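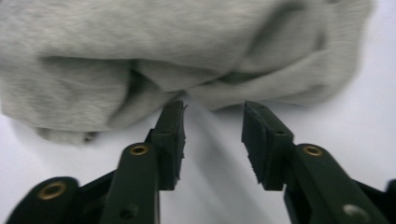 Figure 3. Gray fleece, crumpled, on a white surface.

4.2 Soft piles and the problem of the first edge

Every manual on folding that we consulted begins with the garment already flat. This is a little like a cookbook that begins with the guests leaving. The Setetti household guide, the most thorough of the ones we read, spends eleven pages on the order of folds for a long-sleeved top and one clause ("having laid it out") on everything that has to happen first. Our diary keepers saw the matter differently. Asked which part of folding they would pay someone else to do, most named the laying out, and they named it with some feeling. Fleece drew the strongest language. The light gray fabric in Figure 3 is bunched into soft rounded folds, with a deep crease running across the middle and a thin darker seam line showing near the rolled lower edge, and it is on that seam line that the rest of this section depends.

We use the term "first edge" for whatever part of a crumpled item the folder chooses to treat as the way in. It need not be an edge in the tailor's sense. Among our participants it was sometimes a cuff, sometimes a label, and in the case of one fitted sheet a small burn mark that the owner had come to regard as north. What matters is that the folder recognizes it, takes hold of it, and from then on knows which way the thing goes. Before the first edge is found, people handle a garment as a lump. After it is found they handle it as a sweatshirt, and their talk changes accordingly.

The diaries contain 2990 entries on folding, of which 2631 could be coded for first edge. The remainder were set aside as too brief ("did the washing"), too long, or concerned mainly with a spouse. Coding was done by the second author and checked by Rianne Baert, who had kept a diary herself during the pilot and was accordingly hard to fool. Disagreements were settled by fetching a garment of the type described and trying it, a procedure we recommend to anyone with a long table and a patient department.

Woven cotton gave little trouble. A shirt that has been dropped in a heap still has corners, and it holds its creases sharply enough that a collar or placket tends to stick out of the pile and announce itself. Fleece does no such thing. Its brushed surface rounds off every fold, so that a sleeve doubled under and a hem rolled over look much the same from above. A mottled or heathered yarn makes this worse, as the eye is given a great deal of texture and almost no information. Several diarists described turning the same gray top over and over in search of the neck opening. One found it, lost it while answering the door, and wrote that she had put the top away "as a ball, on principle."

Under these conditions people fall back on seams. A seam is stiffer than the cloth on either side of it and can be found with the fingers, and where it casts a thin dark line it can be found by looking as well. In the interviews, folders who said they were quick with fleece nearly always described some version of following a seam until it ended or met another one. Folders who said they were slow described shaking. Shaking has its defenders, and we were lectured by three of them, but it works by gravity and needs a good deal of room. In the kitchens of the Tular flats, where a third of our diarists lived, it also needs a willingness to rehang the calendar.

We should say something about creases, which are the great deceivers in this material. A deep diagonal groove across a soft pile is very often taken for a boundary between two parts of the garment, or between two garments. Tâm Thân, who ran the interviews, kept a list of such cases under the heading "the other sock," after a participant who pulled firmly on what she believed to be a separate item and brought the entire pile onto the floor. A shadowed crease tells the folder that cloth has been pushed together. It does not say what cloth, or whether any of it ends there. Participants knew this perfectly well when asked, and went for the crease anyway.

The lower edge of a pile is a better bet, for the dull reason that it meets the table. Where fleece lies on a plain, pale surface, its outline is at least easy to see, and a rolled edge at the bottom can be pinched without disturbing whatever is going on higher up. It may still turn out to be a fold and no edge at all. In the diaries this was reported as a disappointment of modest size, and the usual remedy was to let go and try a hand's width to one side. Patterned tablecloths removed even this advantage. Zacharias, the furnishing firm that lent us its workroom in November, had provided one with ferns on it, and the session notes from that table are short and bitter.

A word on the sorting habits that follow. Once a first edge had been found, most diarists laid the garment out in two or three pulls and folded it in whatever way their mother had, or pointedly had not. We found no relation between the method of folding and satisfaction with the result. There was, on the other hand, a clear preference for doing the fleece last. Diarists put this down to bulk: a thick top at the bottom of a stack makes it lean. We accept the explanation while noting that the same people also left the fleece until last when they were not stacking anything.

Two limits apply to all of this. The diaries record what people chose to write down, usually in the evening and often in a mood, and they say little about garments that went smoothly. Our sample also leaned toward households that own a great deal of gray. The Stustel collection, which contains 350 interviews on clothing storage, might be used to check whether brighter fleeces are found any easier to open out -- we suspect that contrasting seams would do more good than color as such -- but its interviewers asked mainly about drawers. Section 4.3 takes up drawers, with some reluctance.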